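3 min read

Spent the evening on the counter in the corner of the new place. Writing it up in a few posts in case anyone else has a small tiled kitchen and no idea where to put anything.

1/ The flat came with tile on both walls and a white counter with gray veins in it. I like the counter. It hides crumbs a little too well, so I wipe it twice.

2/ First job was getting everything off it. I had unpacked 2 boxes straight onto the counter in August and then lived around the pile. Mail, chargers, a bag of screws from the Strachan shelf that I never put up.

3/ The screws are in a jar now. The shelf is still behind the door.

4/ I wanted a lamp in there because the ceiling light is behind you when you stand at the counter, so you chop in your own shadow. Went with the pink one with the chrome stem. Védís Lund said it would look like a nail salon. It does a bit. I'm keeping it.

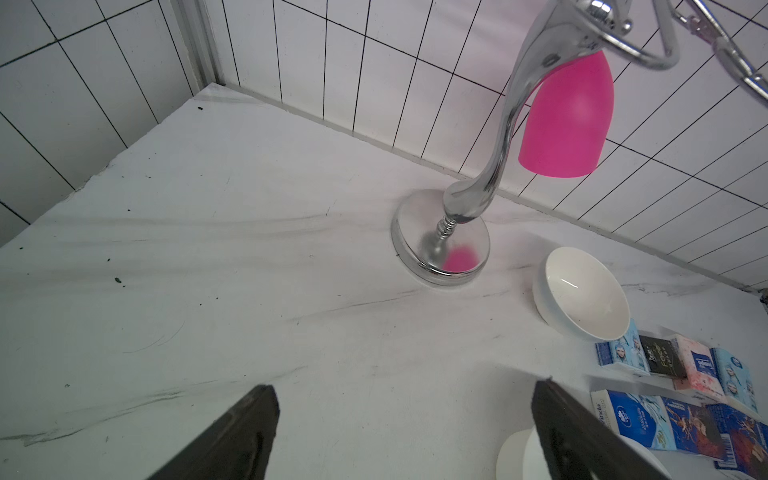

5/ White bowls stay out. I use them every day and the cupboard door sticks. If I have to fight the door every morning I will just eat out of the pan.

6/ The little printed boxes are the part I haven't solved. I pick them up because I like the patterns, then they sit there. One row is fine. Two rows is a shop display.

7/ Tried them in a drawer. Forgot they existed and bought more. Back on the counter they went.

8/ Sarmīte Paulauskas told me to stand them on end in a Mosstead tray so they take up half the space. The tray is on order. If it's too shallow I'll use it for keys.

9/ For the grout I used an old toothbrush, dish soap and warm water. Start at the corner and work out. I did the left wall and then my arm gave up. The back wall gets its turn next.

10/ Someone asked what I paid for the lamp. It was secondhand and came without a bulb, so I can't give you a link. Check that the stem doesn't wobble before you hand over money.

11/ Still to do: cupboard door, Strachan shelf, back wall grout. I'll add to this thread when the tray gets here.

Contact | © 2023 Clukisis | Back to top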